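The Condton Rule

The office that kept the rules was on the second floor of the Condton building, and the person who kept them had the title of Standards Officer. The title was older than the machines. It had been created for ladders and forklifts, and when the first two-armed units were installed, the ladders and forklifts were moved to a smaller binder.

The large binder was called the Katano Code of Practice for Manipulation in Occupied Premises. It contained 43 rules. Every site that operated under the Katano agreement was required to hold a copy, to train to it, and to report against it. Rule 1 stated that a unit shall not move an arm while a person stands within reach of it. Rule 2 stated that a unit shall not release an object it cannot account for. The rules that followed dealt with lighting, cables, floor coverings, speech, liquids, and the storage of batteries. Rule 43 stated that any rule may be amended on written application, supported by evidence from the floor.

In the officer's time, there had been 4 amendments. The officer had written all of them and was proud of one.

The matter of Rule 17 came up from the Orkotbridge site in the last days of February. Rule 17 was short. It read: "A held object shall be set down only when it is supported from beneath." It had been written with cups in mind, and it had served well for cups, plates, boxes, tools, and a great many other things that have a bottom. Orkotbridge had now applied it to bags.

The first report was a single page. It stated that the unit at Orkotbridge had been assigned to handling plastic bags, that it had closed both grippers on a bag hanging from a hook on the wall, and that it had then stopped. The bag was supported from above. It was not supported from beneath. The unit could find no condition under which it was permitted to open its hands, and so it had held on for the rest of the shift. The attendant had remained with it, as Rule 9 required, and had missed a meal. The attendant asked for guidance.

The officer read the page twice and wrote back that the rule was clear.

The second report was longer. The attendant had tried a table. The table met the rule, but the work did not call for a table. The attendant had then placed a small round bin under the bag, on the theory that a bin is a form of support. The unit had considered the bin and had gone on holding.

The officer wrote back that a bin constitutes support when the object is in contact with it, and cited the definitions in Annex C.

The third report had no text in the comments field at all. It consisted of the shift number, the rule number, and a request under Rule 43 for a visit.

It was the practice of the office to grant such requests. It had not been the practice of the officer to enjoy them. The journey to Orkotbridge took most of a morning, and the officer spent it reading Annex C.
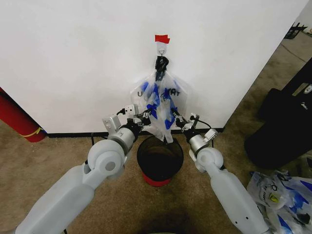

ORKOTBRIDGE, March 20, 2019

The officer signed the visitor log, read the site notice, and was shown to the place where the work was done. It was a stretch of white wall above a beige-brown carpet. The attendant offered a chair, and the officer declined it, as the inspector's position under Rule 6 is a standing one.

The bag was on its hook. The unit had one side of it in the left gripper and the other side in the right. The bin was on the floor directly below.

"How long has it been in this position?" the officer asked.

"Since I opened the log," the attendant said. "It is complying."

The officer confirmed that it was. The arms were still. The grippers were closed. The office had always told its sites that a unit at rest was a unit in good order, and there was a poster to that effect in the corridor. The officer had approved the wording of the poster.

"What would you do," the officer asked, "if you were holding it?"

The attendant thought about this for some time. It was clear that the question had not been put before in any official capacity.

"I would pull down a little," the attendant said. "Very gently. If the hook pulled back, I would know the hook had it. Then I would let go with one hand and see. Then the other."

"And if the hook did not pull back?"

"Then I would still be holding it."

The officer wrote this down in full. It took up less than half a page. Afterward the officer walked up to the unit's safety line, waited for the attendant to apply the stop, and stepped across it. The officer took hold of the bag below the knot and pulled down a little, very gently. The hook pulled back.

It was a small thing to feel, and in all the years of the Code the officer had never felt it. There had been reports. A good site could produce 100 of them in a quarter, and the archive at Condton held well over 1,000. The officer had answered every one within the period laid down.

The officer stepped back across the line and asked for a desk.

The temporary instruction was issued from Orkotbridge that afternoon, under the officer's signature, for trial at that site only. It read as follows.

"17(a). A held object may be released when it is supported from beneath or from above.

17(b). Support from above shall be tested by a light downward pull before release. The pull shall be made with both hands closed.

17(c). Release shall be made one hand at a time, with a pause between.

17(d). Where the test fails, the unit shall continue to hold and shall say so."

The attendant read it through and asked whether the last three words were necessary. The officer replied that they were the most important words in it, and that they would be considered for the other rules in due course.

The instruction was entered. The attendant stood behind the line, and the officer stood in the inspector's position. The stop was released.

For a moment the arms did not move. Then both wrists lowered by the width of a finger, and the plastic drew tight below the knot, and held. The left gripper opened. There was a pause, as specified. The officer found that the chair was still there, and sat down on it to watch the right one.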